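Faretti Handball League confirms format for opening season

The Faretti Handball League will begin play in October with eight clubs, a single table and a two-round schedule. Each club meets every other club once at home and once away, for a total of 14 matches per team. The top four go through to a playoff weekend in May, to be held at the Plillenen arena.

The league replaces the old regional divisions, which had run on separate calendars and under slightly different substitution rules. All clubs will now play under one rulebook and one registration system. Squad lists must be filed before the first match and can be changed once, during the winter break.

Matches last two halves of 30 minutes. A win is worth 2 points and a draw one. Teams level on points will be separated first by results between them, then by goal difference in those matches, then by goal difference across the full season. Regular-season matches that end level stay level. Playoff matches go to extra time and, if needed, to seven-meter throws.

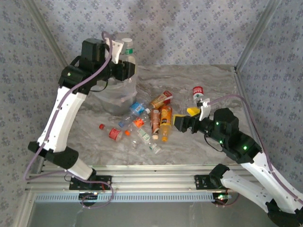 Club licensing was the last part of the format to be settled. Each venue needs a full-size court, a working scoreboard with a visible clock, and seating for at least 500 spectators. Timekeepers and scorers sit at a table on the halfway line, and the table has to be kept clear for the match sheet, the clock controls and the team time-out cards. A cluster of seven bottles and containers near the center of a tabletop, like the one in the photo, would have to be moved before an official match could start. Drinks go behind the team benches, on the floor or in a crate, and the home club is responsible for wiping up spills during stoppages.

Stergiou, the smallest of the eight venues, passed its inspection after adding a row of seats behind the north goal. Imden will play its first two home matches at Plillenen while its court is resurfaced. The new surface will be the same type already in use at four other clubs, and the work is due to finish in November.

Ticket prices are left to the clubs, with one condition – children under 12 must be admitted free to regular-season matches when accompanied by an adult. Season tickets bought for the old divisions will be honored by the issuing club. A test match played at Plillenen in August under the new rules drew 1082 spectators, against 459 for the corresponding fixture a year earlier.
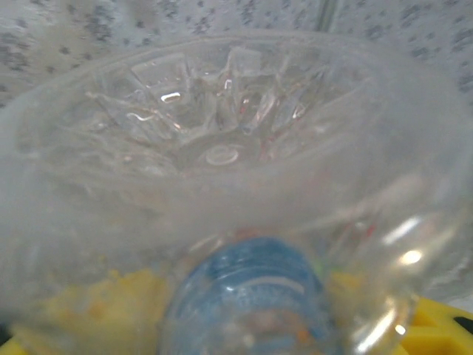 Can a club postpone a match if several players are injured?

Only if fewer than ten registered players are fit, and the request has to reach the league office by noon on the day before the match. The postponed match must then be played within three weeks.

The full schedule will be posted in September, with start times listed for every match. Most evening games will begin at 7:30 p.m. – Imden's home games start half an hour earlier.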